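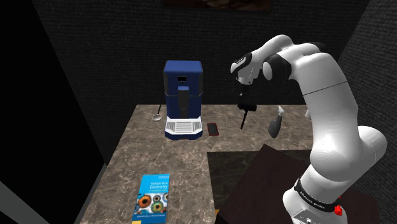 News > Local Politics > Guides

January | By Liv Rønning

How to check a campaign-stop promise

Politicians love a factory or a farm because the backdrop does half the talking. Your job is to get the claim away from the backdrop. Write down what was promised, in the speaker's own words, before you look at any of the artwork that goes with it. A computer rendering of a white robot arm, with a thin dark utensil in its gripper and a marble-patterned countertop below, can sit beside a jobs pledge and look like progress. It doesn't give you a wage, a start date or an address.

1. Get the exact sentence. When Roman Sikora stopped at the Pekeo plant in Grastthorpe, his flyer said "914 jobs." What he said out loud was "up to 914 jobs, supported or created." Use the spoken version if you have it, and keep both.

2. Ask what "supported" covers. Usually it means people who already work there. Pekeo's own hiring notice listed 37 openings, and 2 of those were summer jobs.

3. Find the vote. Search the council minutes for the company name, then for the street address. Deals often go in under the address – I wouldn't call that an accident, but I can't prove otherwise.

4. Look at who paid for the visit. Campaign filings list travel and event costs. If the host supplied the hall and the lunch, look for an in-kind donation. A missing entry may be a late filing, so check again before you accuse anyone.

5. Send one question in writing. Keep it to about 40 words and ask for a number. Szymon Kubiak's office answered mine with a paragraph on "our shared future." I count that as no answer and I print it as no answer.

6. Do the same for the other side. Wojciech Brzozowska called the plant deal a giveaway, and his figure had no source either.

Save everything with the page address and the time you saved it. Campaign pages get edited, often late on a Sunday, and the old wording is hard to get back.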